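Stukar 760 Open Equipment Rack
Gemano Office and Network Supply

A floor or bench rack for switches, patch panels and small servers. Outside height is 760 mm. Maximum load is 70 kg, spread evenly.

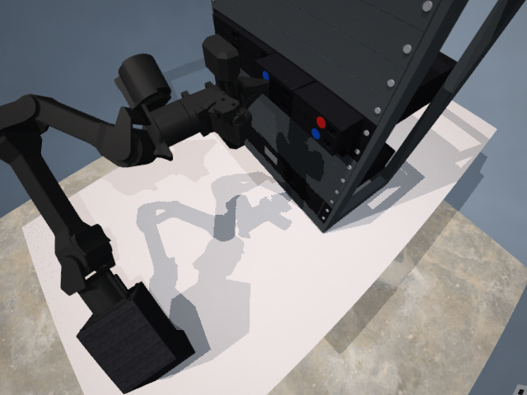
Shelves and blanking panels are sold separately. The finish is powder coat. Black, like the tall rack shown, is a stock color; gray is made to order and adds 5 working days.

Fitting
Stand the rack on a level surface and load the heaviest unit first, at the bottom. Tighten the rail bolts after all units are in.
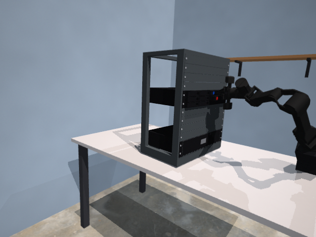
Delivery and returns
Ships flat from our Nudemley warehouse. Unused racks may be returned in the original carton. Stubbs cage nuts are not returnable once opened. 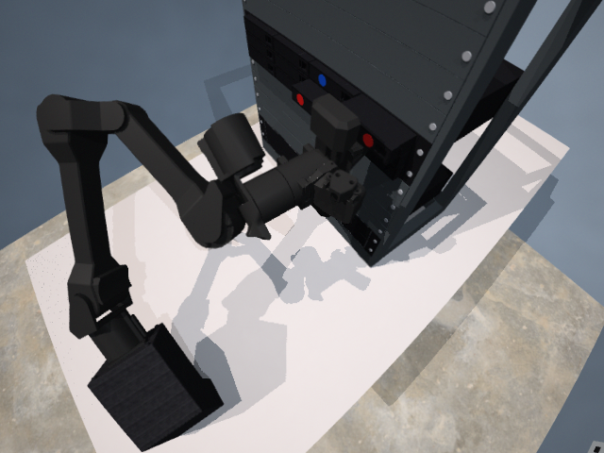

Catalog No. 2850, page 70

Prices are listed without sales tax. Quantity orders are quoted on request.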